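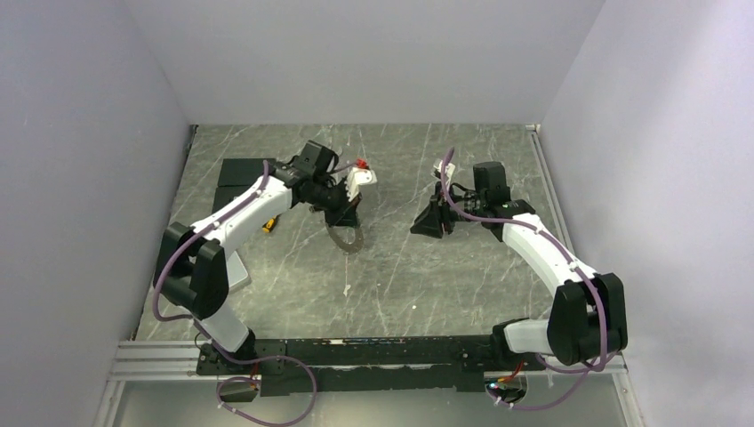

1/ ok thread on what we've been doing with the two-arm setup at Droltura. short version: fewer demos, better demos. longer version below

2/ started from 511 teleop demos, 11 operators. policy was jittery on anything round. the brown ring was the worst, kept closing early

3/ so we scored every demo by how much the idle arm drifts while the other one works. that's it. one number per demo. Khaemba (our filter script) does it overnight

4/ kept the best 220. same network, same training steps, same seed. ring pickups went from coin flip to boring - and the handoff got smoother too, which we didnt expect

5/ caveats. one table, one lab, gray walls, lighting never changes. Genville has a second rig with a wood top and we havent run it there yet. no claims till we do

6/ also tried throwing out slow demos instead. made things worse! slow operators are careful operators I guess

7/ 2 things still broken: anything flat on the table, and regrasping after a slip. Arnov baseline is still ahead of us on flat stuff, by a lot

8/ code in October if the cleanup goes ok. filter script first, weights after. ask me about the drift score, happy to argue abuot it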